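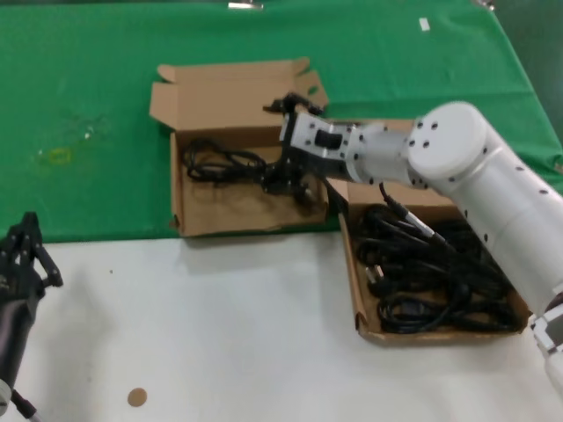 Against the cable box

2020-09-05

Most workplaces own a cardboard box of black cables, and most of them store it badly. My argument is that the box should be abolished as a permanent fixture and kept only as a sorting stage.

The fault lies in the geometry. A cable dropped in loose loops will pass its ends through the loops of its neighbours each time the pile is disturbed. Pulling on one plug tightens the rest. A deep box makes this worse, as the lower layers are never seen. A box cut down to a shallow tray is better – plugs come to the surface and can be traced – but a tray filled to the rim has the same tangle with a wider lid.

Colour is the second fault. Black on black gives the eye nothing to follow, and the only useful marks are the connectors. I sort on a pale or green cloth for this reason.

My method is to take one cable at a time from the full tray and lay it in a second, nearly empty box. It is coiled there, tied, and labelled at both ends with length and connector type. Anything that cannot be identified goes to recycling. Milagros Lorente, who ran the stores at Pliteo when I worked there, objected to that last rule and kept a shelf for unknowns. In June we went through the shelf. It held 139 cables, and two had been asked for.

The usual defence is that spare cables cost nothing to keep. They cost floor space, and they cost the time of whoever has to kneel and pull. At Irnon the stores bought new leads while 300 serviceable ones sat in a crate under the bench – the crate was simply slower than the order form.

Hooks are better than boxes. Failing hooks, use shallow trays, one connector type to each, filled to half depth.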